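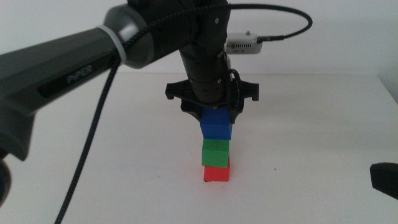 Black braided cable, with a wide loop at the bend

Undora Sleeving - Frequently Asked Questions
Last updated November 2024

Ordering

Do you sell by the metre or by the roll?
Both. The smallest length we cut is one metre. Full rolls are 100 metres and come on a cardboard reel. If you order five metres of the same size and colour you will get it in one piece. Tell us in the notes box if you would like it cut up.

Can I have a sample first?
Yes. Sample cards have a short piece of each finish stuck to them, with the size written underneath. They are free, one per household. Trade customers can ask for more.

Which colours do you keep in stock?
Black, grey, white, navy, rust and a mixed black and cream. The mixed one runs out more often than the others. If a colour shows as out of stock you can leave your email address on its page and you will get one message when it is back.

Do you do custom colours?
Only on orders of 200 metres or more, and only in the polyester braid. Allow until the following month for delivery. Ximena Jara looks after these, so put her name on the subject line.

Choosing a size

How do I measure my cable?
Measure across the cable at its thickest point, outer jacket included. If you are covering several wires together, hold them in a bundle with a bit of tape and measure across the bundle. Then pick the sleeve whose range covers that number. If you fall between two sizes, go for the larger.

Will it go over a plug?
Usually not over a moulded mains plug. It will stretch over most small plugs, such as those on headphones and phone chargers. For mains leads we suggest the wrap-around sleeve, which has a split down its length and closes round the cable by itself. You do not need to take anything apart.

I bought the right size and it came up short. Why?
Braid gets shorter as it gets wider. A sleeve pushed out to the top of its range will lose a fair part of its length. Add a quarter to whatever you measured and trim the end once it is on.

Fitting

How do I stop the ends fraying?
Polyester braid should be cut with a hot knife, or with sharp scissors and then sealed quickly with a lighter. Do this before it goes on the cable, never after. Cotton braid cannot be melted. Wrap the place you mean to cut with tape and cut through the middle of the tape.

What should I finish the ends with?
Heat-shrink tube gives the neatest result. We sell it in 40 mm lengths, in packs of ten. Cloth tape is fine on anything that does not get handled much.

How much slack should I leave at a bend?
More than you think. The cable should be able to move without pulling tight at either end, and a wide loop is kinder to it than a sharp corner. On a desk lamp with a folding neck, open the lamp fully before you fix the last tie.

Does sleeving make a damaged cable safe?
No. It is a cover and nothing else. If the jacket is split or you can see any wire, unplug it and have the cable replaced. Please do not hide it under a sleeve.

Looking after it

Can it be washed?
Wipe polyester braid with a damp cloth, with the lead unplugged. Cotton marks more easily - brush it dry and leave it at that. The white cotton will yellow a little in a sunny window.

Can I use it outdoors?
The polyester will cope with a shed or a porch. We do not recommend any of our range for open ground or for anywhere it will sit in water.

Delivery and returns

How long does delivery take?
We post cut lengths within 3 working days. Full rolls go by courier and you will be sent a tracking number.

Can I send it back?
Unopened rolls, yes, within the return period on your receipt. Cut lengths can only come back if they are faulty or we sent the wrong thing. Send us a picture and your order number and Domingo Gallardo will sort out a replacement.

Can I collect?
Yes, from the trade counter at Riquelme. Wait for the email saying your order is ready, and bring the order number with you.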